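21st April, bindery bench

Back on the Betancur ledger today. Tsung-han Tang left me a note on the press saying the new paste was ready in the fridge, so I had no excuse to keep sanding boards. For anybody reading this who wasn't here in February: it's a shop account book from 1865, half leather, spine pretty much gone, and the sewing has let go at the front. The pages themselves are in lovely shape (rag paper, bless it), which makes the rest of the job a lot less scary.

Started by lifting the old spine linings. I put wheat paste on as a poultice, covered it with plastic, left it for a cup of coffee and then scraped with the bone folder. The first lining came off in one long strip, very satisfying! The second one was a newspaper scrap stuck down with some horrible brown animal glue and it fought me the whole way. I saved what I could of the newsprint in a folder marked Betancur 2, it's drying under blotter on the top shelf. Please don't move it, it's curling already.

Then the sewing. I'd planned to resew the whole book but changed my mind once the spine was clean. Only the first 5 sections are loose and everything behind them is tight as a drum. So I'm going to resew those and tie them in to the old thread at the kettle stitches. Tsung-han thinks I'll get a step in the shoulder. Maybe! I'd still take a small step over cutting good thread that has held this long.

Guards next. I tried the Kurari tissue in the heavier weight and it was too much, the folds swelled up as soon as I stacked them. Went down to the lighter one and it's fine. Tore the strips along a water line so the edges feather out, and they went down flat on the first go except for one on the outer fold of section three, which I had to float off and redo.
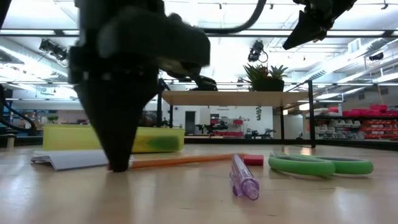
The other thing I wanted to get down is the thread. I pulled a length of the Endau linen and waxed it and it looks close in thickness to the original, maybe a hair fatter. I sewed a dummy with scrap folded to the same size and the swell was OK. If it's too much on the real thing I'll switch to the Wekex, which is thinner but I don't like how it frays at the needle.

Leather is still a question. There's enough of the old spine piece to lay back over a new one, but the color of the calf we have is way too orange. Need to do some dye tests on offcuts and look at them by the window in the morning.

Sections are under the light weight until tomorrow. Paste brush is soaking, I'll wash it out first thing.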